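Simulation rules, second edition: what changed and why we like it

The new house rules for simulated kitchen tasks are up on the Stumer wiki, and I've been waiting to write this item for weeks! Dzifa Mensah and Obed Darko did most of the drafting, Kwadwo Mahama argued with nearly every line (in the best way), and the result is two pages shorter than what we had before. Please read it before you queue your next batch.

The biggest change is how we write down success. Under the old rules a task like "cover the pot" passed if the lid's center ended up close enough to the pot's center, and that was all. A lid could be tilted, resting on the rim on one side, and the checker was perfectly happy with it. Now every task needs a written end state that a person can read out loud: where the lid rests, whether the gripper has let go, and which objects on the counter must not have moved. If you can't say it in a sentence or two, the task goes back to its author.
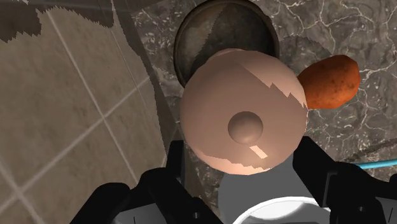

The second change is about what sits next to the target. Anything that isn't part of the task – a vegetable, a spoon, a second bowl – gets its own line in the task sheet with a limit on how far it may be pushed. I love this rule. We used to treat those things as decoration, and then Wahyudi Pasaribu went back through 1880 old episodes from the Herside set and found 57 marked as passes where a bystander object had been shoved clean off the counter. Every one of them will be relabeled by May.

Third, wrist views. Reviewers must now watch the wrist view as well as the overhead one before they sign off on an episode. Things hide under a lid, and from straight above you can't judge how high it is. Jagged shadows and odd texture are fine, by the way, and you don't need to report them. Objects passing through each other are a different matter, and those episodes come out of the set, no discussion.

Each batch needs 2 reviewers, and they can't be the people who wrote the task. Kwadwo Sarpong has the rota, and he still has 4 open slots for the Yakubu batch (it's mostly lids and pans, good fun if you've never reviewed before).

One point is still open. The Sumodstead team would like a time limit on every task, and Dzifa would prefer to leave slow but careful runs in. I lean toward Dzifa's side, but I can see both. Add your comments to the wiki page under "Timing" and we'll settle it at the next rules meeting.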